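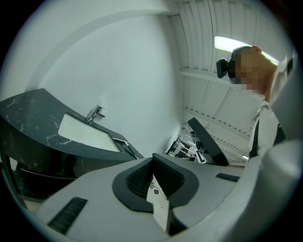
Gripper camera view at the vanity, black marble counter and white basin on the left, finger plate raised.

Ticket: wrist camera on the Tidik gripper loses tracking near the sink
Opened by: Apinya Siriwan
Component: hand-held gripper, fisheye camera
Status: open, workaround in use
Month: September

Problem

We are comparing two hand-held grippers for the bathroom tasks, the Tidik and the older Kolgate. With the Tidik, the position tracking stops when the operator comes close to the vanity. The video itself continues without any error. In the log I see the message "pose lost" and after this the position stays frozen until the operator walks back toward the doorway. The Kolgate does not have this problem in the same room, but its view is much narrower and we would prefer not to go back to it.

Setup

Tidik gripper, V-shaped jaw mount with the black mesh pads
Tracking software: Lokov, default settings
Recorder: Dhanial box, connected by cable
All lights on, door open

What I tried

1. Restarted Lokov and made a new map of the room. The map was finished normally, but the tracking was lost again at the same place.

2. Changed the cable between the gripper and the recorder. No difference. I also checked for dropped images in the longest recording: 1,076 images, none missing.

3. Cleaned the lens with a dry cloth. No difference.

4. Changed the exposure from automatic to fixed. This helped a little. When the gripper is tilted up, the ceiling light comes into the view and automatic exposure makes the whole image darker. With fixed exposure the loss comes later, but it still comes.

5. Moved more slowly. The tracking survived in 6 of 22 approaches. At normal speed it did not survive in any of them.

6. Used the Kolgate on the same path with the same Lokov settings. No loss.

My opinion at this moment

I think there are two causes together. The first is the wall behind the faucet. It is plain white and gives the software almost nothing to follow. The second is the gripper itself. Its light gray body fills the lower half of the view, and those parts do not move in the image when the hand moves. If Lokov takes its points from the body and the black grille strips, it may believe that the camera is standing still. The slatted ceiling should be good for tracking, but the slats look all very similar — I can imagine that it confuses one with the next.

I am not sure about this. I did not find a way to display which points Lokov is using.

Workaround

I made a mask that covers the gripper body, the jaw mount and the finger plate, and loaded it in Lokov. I also put the exposure on fixed. With both changes, the loss happens only when the gripper goes very low over the basin. The mask must be drawn again if somebody changes the finger plate, so please write it in the log when you do.

Questions for Tidik support

Is there an official mask file for this body? Mine was drawn by hand and the edge at the right housing is not exact.
Can the camera be mounted higher, with a longer bracket?
Does the mask stay active after a firmware update?

Next step

I will repeat the normal speed approaches with the mask and attach the logs to this ticket. Please keep it open until then.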